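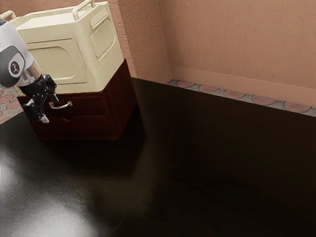
Sunday, late. Spent most of the day on the drawer task again. The planner finds a path to the handle nearly every time now, so the part I worried about in March is done. The part I didn't worry about is the grasp pose. It comes out tilted by 12 degrees when the arm approaches from the left, and then one finger lands on the drawer face.

I went through the pose code line by line after lunch. The handle frame was fine. The problem was in the offset table, where I had typed the wrist correction for the old gripper model and never changed it. Fixed that and reran the batch of 40. Four failures, all on the upper drawer, all in the last bit of the approach. The log says joint limit. I don't believe the log, because it said joint limit last week too and that was a collision with the cabinet base.

Nosipho Potgieter called at 4 about the Trestard branch. She wants the contact settings merged before she starts training on her side. I told her the friction on the handle is still a guess. She said to merge it with the guess and write the value down somewhere people will find it. I put it in the readme and at the top of the config.

Also cleaned up the episode folder. There were 2,934 runs in it, most from before the reset bug was fixed, when the drawer started each run slightly open. Moved the old ones to the Nirnberg disk and didn't delete anything. Loading is a lot faster now.

Render times are still bad. The dark floor is very reflective and I think that's where the time goes. I could turn reflections down, but then the images won't match the ones the perception model was tuned on, and I'd have to redo that. Leaving it.

Tomorrow: print the real contact pairs for the four failures, try a slower final approach, answer the Bajpai email. Left a batch with the lower drawer running overnight. Dinner was leftover rice and eggs. Bed by midnight if I stop now.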